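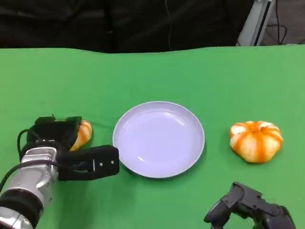

So October did what October does, and I lost most of the month to staring at buoy readings when I should have been doing the bookkeeping. No regrets! We had two proper swells come through Mbeki Point, the second one a long-period southwest pulse that showed up half a day early and caught everybody (me included) with the wrong board in the truck.

If you missed it, the short version is that the point was good from first light until the wind turned at 9, and then it was a mess. I paddled out at the Drikero end because the parking is easier, got maybe four waves, and spent the rest of the session getting dragged toward the jetty. That rip is stronger than it was over the summer. The winter sand hasn't filled in yet and there's a deep gutter running right along the rocks, so please keep an eye on it if you're taking kids out there. Go in on the north side and walk back. It's a long walk, I know.

A few of you wrote in asking about the buoy off Kinine, which stopped reporting for a while last month. It's back, but I'd take the period readings with a grain of salt for now. It's been telling me 2 seconds on days when I could stand on the bluff and count twice that between wind waves. The height looks fine.

Water temps are dropping and I've given in and gone back to boots. My old Rako suit has about 500 sessions on it and the left knee is mostly glue at this point, but I'm going to try to squeeze one more winter out of it. If anybody has a knee patch that really sticks, write and tell me what it is, because I've been through three kinds already.

Looking ahead, I like the next northwest swell a lot more than the one behind it. Mornings look light and offshore, afternoons not so much. I'd aim for the lower tide if you're surfing the point and the higher one if you're at Kinine, where it just closes out on the inside bar otherwise. I'll be out early, probably with the wrong board again.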